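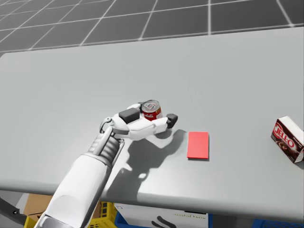
Sterkar Tabletop Kit – README

Version notes for the March release

Sterkar is a simulated pick-and-place kit for one arm and one multi-fingered hand. It is sold by Zorkari as a download with a one-seat or a lab license. This file covers what is in the package, how to run it, and what we know does not work well yet.

What you get

The base package has one robot model, one table, a tiled floor and a set of small grocery items with printed labels. Every task uses the same table. The main task is called can-to-pad: the hand has to carry a short can to a flat red pad and set it down upright. Other groceries, such as a pudding box, may share the tabletop as distractors. The boxes and crates stored below table height are scenery and have no part in scoring.

The package also includes 635 recorded episodes of can-to-pad, made by operators at our Irkby office. Each episode has joint positions, hand commands, object poses and rendered video from one fixed viewpoint.

Folders

episodes – the recordings, one folder each
assets – meshes, textures and label art
tasks – start ranges and scoring rules
tools – replay, export and the license checker
docs – setup guide and change log

Running it

Unpack the archive, copy your license file into tools, and run the setup script. Then run replay with an episode number to check that the install is good. The first launch is slow while textures are built. Later launches are much faster.

To score your own controller, point the evaluate script at it and pick a task. One evaluation is 61 trials with fixed start positions, so results from different labs can be compared. Please report all of them, including trials where the can was never lifted.

Scoring

A trial counts as a success if the can is upright on the pad and the hand has let go when time runs out. A can that overhangs the pad is still accepted if its center is inside the edge. Knocking a distractor off the table fails the trial.

Known problems

Fingertip contact is stiffer than on real hardware. Cans sometimes jump a little when the thumb closes fast.
Shadows are on by default. Turning them off changes the video enough to hurt a vision model trained on our recordings.
The replay tool drops the sound track if you added one.
In 12 episodes the operator regrasps the can before placing it. We left these in – they are tagged in the episode list.

Add-ons

The Symonenko pack adds 2 more tables and a wider range of start positions. It is priced separately and needs the March release or later.

Support

Lab license holders can write to the support address in the docs folder. Replies go out every Thursday. Please attach the log file and the episode or trial number.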